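Put the Planner Where People Can Read It

Most of the arguments I have about robot software are about models. Which one, how big, trained on what. I think we argue too little about the layer underneath, the plain code that decides what the arm should try next and writes down why. On the Tremunow project that layer has cost us more hours than perception and control put together, and I would spend those hours again.

Our test bench is a play kitchen. The task list has 128 instructions, all of the kind a person would say without thinking: put the strawberry in the bowl, move the orange slice to the plate, clear the space by the oven. The instructions are easy. The trouble starts when one fails and we have to say which part of the stack was at fault.

Take the cables. They run off the arm and across the tabletop, past the bowl and close to the orange slice. A planner that only knows about objects on its list will treat that strip of table as free. Our first one did. It kept proposing paths through it, the controller kept refusing them, and the log said "motion failed" with nothing else attached. 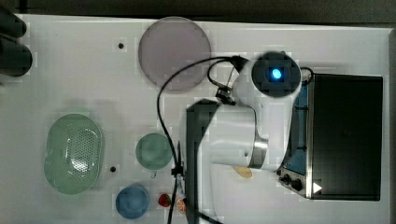

What a log should say

Azlan Wijaya rewrote our logging in January. Every decision now gets one line in ordinary words: what the planner wanted, what it believed about the table, and which check turned it down. It took him most of the month and did not raise the success rate at all. Some people in the group thought that was a poor use of a good engineer.

I disagree. Before the rewrite we had 965 failed runs on disk and could explain very few of them. Afterward we reran the same instructions, and in 70 of the failures the perception output was fine. The planner had simply been working from a table state that was a few seconds old. We had been about to collect more training data for a problem that was a stale cache.

Ctibor Havlíček, who maintains our controller, makes the case against me. He says a readable planner is a slow planner, and that hand-written checks grow until no one dares to remove one. He is right about the second part. Our rule file reached 837 lines before we cut it back, and several of those rules contradicted each other. His preference is to let a learned policy go straight from camera to motion and judge it by results.

For a single grasp I would go along with him. Closing on a small piece of play food beside an oven is a matter of contact and timing, and I have never written a rule that did it well. But the choice of which object to go for, and whether the oven should be dealt with first, is a different sort of decision. It happens a few times a minute. It can afford to be slow, and it can afford to be written down.
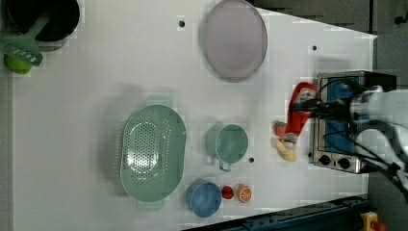 The gripper over a small piece of play food, with the toaster oven alongside.

So my position is a split one. Let the learned part own the last few inches. Keep the order of steps, the model of the table and the reasons for stopping in code that a new hire can open and follow on the first afternoon. Give that code a test suite that runs without the arm. Ours runs in a simulator we call Usoma, and it catches the dull mistakes, such as a bowl listed twice under two names.

I would also ask for one thing from anyone publishing results on tabletop tasks: release the planner logs along with the score. A success rate tells me how often the arm did what it was told. I can't use it to decide whether your approach would survive on my bench, with my cables in the way. Azlan's log format is two pages long, and we will send it to any group that asks for it.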